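Notebook, February, Go table

Back on the Go corner after lunch. I wanted to get the surface sorted before anyone else starts borrowing the bench, because last time I left it half done I came back to a soldering mat and two mugs on it (you know who you are!). So this entry is mostly about the board, the bowls and the marble sheet, and what I'd change about all three.
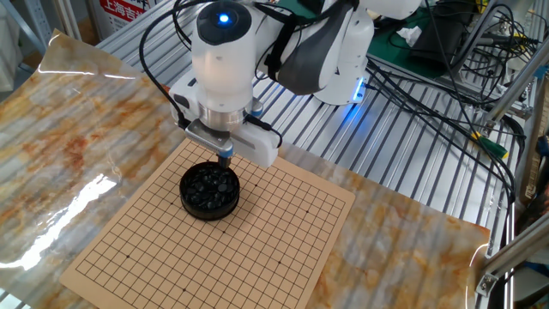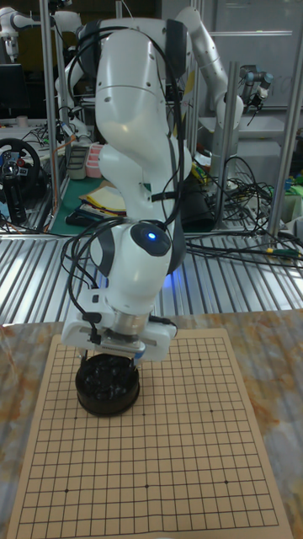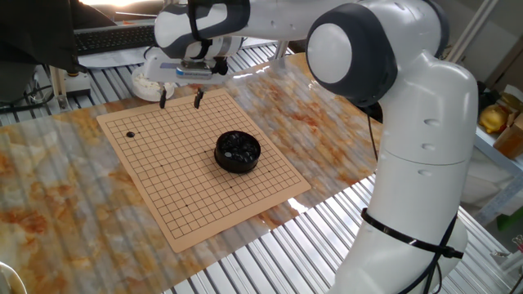
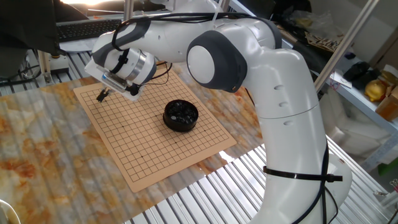
Board, black bowl and marble sheet, all four.

The board first. I like the printed sheet far more than I thought I would. It lies nice and flat, the lines are crisp and the star points are easy to find, even from the far side of the table. What it doesn't do is stay put. Lean on it with a sleeve and it slides, and a thin sheet on a shiny surface is never going to be any different. I tried a strip of double-sided tape under each corner, which worked but left a gummy mess when I peeled one back to check. Next go is the removable putty from the Rundico drawer, tiny bits only, or the corners will sit proud.

I do still miss the old wooden board from the Bautista room. Lovely sound when you put a stone down on it. But it weighs a ton and it has a warp you could roll a pea along, so it stays on the shelf.

Now the marble sheet. I'm fond of it, it cheers the table up no end, and the rusty veins hide coffee better than plain white ever did. Two complaints though. The glare is fierce under the big lights - I moved my stool three times trying to get away from it. And the edges want to curl. I've had another piece sitting under the Skerkia catalogues for a day and it came out a good deal flatter, so I might do the same with this one, or just give up and tape it down all the way round. Matt film would fix the shine. The Hurik stuff comes in 60 cm rolls, which means a join, and I don't want a join running under the board. To be thought about.

Bowls. The black one is a good shape, wide enough to get your fingers in without tipping it. I'd still like felt on the bottom before somebody drags it across the print. I have green felt and black felt and I've spent far too long deciding (black).

Stones: a full set is 360 in the box we bought, and I sat and sorted the spares this afternoon with the radio on, which was the nicest hour of the week. I put 20 chipped ones in a jam jar, mostly white, mostly chipped on the rim as if they'd been dropped on concrete. They're fine for practice but please don't tip them back in with the good ones! I washed the rest in warm water with a drop of washing-up liquid and dried them in a tea towel. The black ones came up beautifully. The white ones look much the same as before, to be fair.

Still to do:
putty under the corners
felt for both bowls
try the curly edges under the catalogues overnight
ask for a price on matt film, wider than 60 if they do it
label for the jam jar

Also, the lid of the stone box has split along one side again. I've put a rubber band round it and left it on the second shelf, next to the glue.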